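Two hours at Uston, where the packing bench has new colleagues

The invitation from Inder promised a look at "the quiet end of the warehouse." It was the loudest place I visited all October, mostly on account of the compressor next door.

Uston packs gift orders for small shops, 352 on the day I went, and the bench team has been handing the fiddly part to two-armed stations. Tags, cards, a bag that has to stay upright – the jobs that wreck your thumbs by lunch.
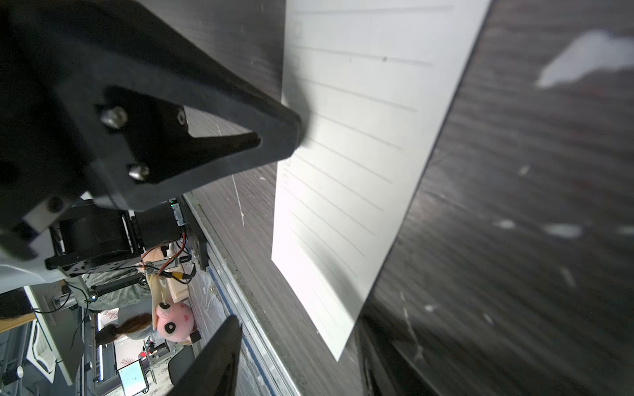 The packers used to do 32 orders an hour each and go home. Now they watch, restock and fill in a form whenever an arm has a bad idea. The form has grown a second page. Pay went up one grade, I was told, and so did the amount of sitting, with chairs to be discussed in the next budget.
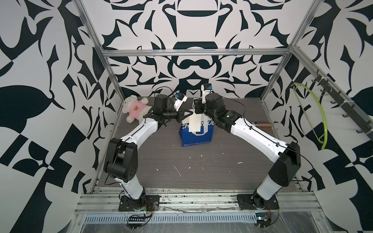 Westerberg put it less politely over coffee: the thumbs were fine now, but 90 minutes of watching something else tie up a parcel was harder than tying it, and could the rota please be shorter. Inder's answer was that the rota was under review. So was the coffee, I hope.

Training takes two weeks and is done on the floor by whoever packed there longest. I liked that part. The old hands know which cards curl.

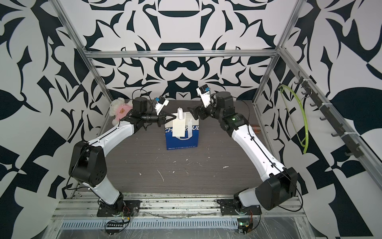

Ilau, visits editor

I left at four with a tote bag, packed by a human at the front desk in one go.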